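Workcell Inspection Checklist with Comments
Countertop Beverage Cell, Sillport Test Kitchen
Date of inspection: July 3, 2021
Inspected by: Oksana Zhuravel
Reviewed by: Samuele Sartori
Form revision: 4

Scope
This checklist covers the single-arm cell on the long counter, including the arm, gripper, wrist camera, stainless steel appliance and the counter surface within reach of the arm. It does not cover the Kavov cell, which is inspected under a separate form. Items are marked Pass, Pass with comment, or Action required.

Section A. Isolation and stopping

A1. Emergency stop button reachable from the operator position. Pass.
A2. Arm halts on emergency stop and does not restart on release. Pass.
A3. Main power isolator labeled and lockable. Pass with comment. The lock was stored in the Tapia cabinet and has been returned to its hook.
A4. Arm speed limit set to 240 millimeters per second for work at the counter. Pass. Value read from the controller by S. Berhe.

Section B. Appliance and work surface

B1. Appliance stands in its taught position. Pass with comment. The position was checked against the counter datum and found to be 2 millimeters off toward the wall. This is within the permitted limit. It should be measured again whenever the appliance is moved for cleaning.
B2. Controls on the appliance can be approached by the gripper without contact with the housing. Pass with comment. Approach to the knob was run at reduced speed with the operator at the stop button.
B3. Hot-surface warning label in place. Pass. The label must not be covered by tape or position markers. 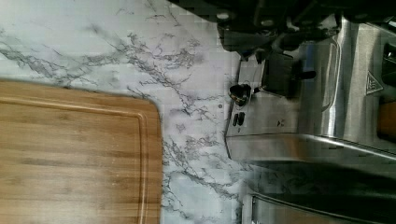 Item B2. Knob and buttons on the side of the appliance nearest the cutting board.

B4. Cutting board lies flat. Pass. The board is used as a set-down area and its corner serves as a visual reference for the operator. Staff are asked not to substitute another board without informing Marama Faulkner, as the set-down height is stored in the program.
B5. Counter cleaned before the start of work. Pass with comment. Only the approved cleaner is to be used. Spray is to be applied to the cloth and never toward the arm.

Section C. Tray and loose items

C1. Tray seated correctly and free of movement when pressed by hand. Pass.
C2. Glass containers within reach of the arm recorded on the setup sheet. Action required. The setup sheet in use was the previous revision and had no line for glassware. Shona Stubbs is to issue the current sheet.

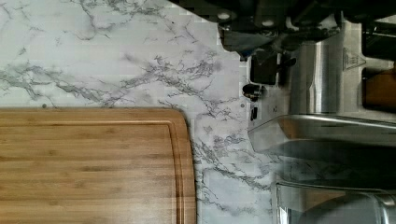

Until the current sheet has been issued, the operator shall confirm verbally, before each run, which containers are to remain on the counter. Any container not needed for the task shall be removed to the rear shelf. Chipped or cracked glass shall be discarded at once and the run postponed until the counter has been wiped.

Section D. Gripper and wrist camera

D1. Gripper fasteners checked with the torque driver. Pass with comment. One fastener was retightened and marked with paint pen.
D2. Gripper pads free of cuts and residue. Pass. Pads were last replaced after 19 shifts.
D3. Camera lens cleaned with a dry lens cloth. Pass.
D4. Cable slack sufficient at full wrist rotation. Pass with comment. The cable clip supplied by Jika holds well but should be replaced at the October service.

Result
The cell is released for supervised operation. Unattended operation is not permitted while item C2 remains open. Completed action notes are to be sent to Samuele Sartori and filed with this form.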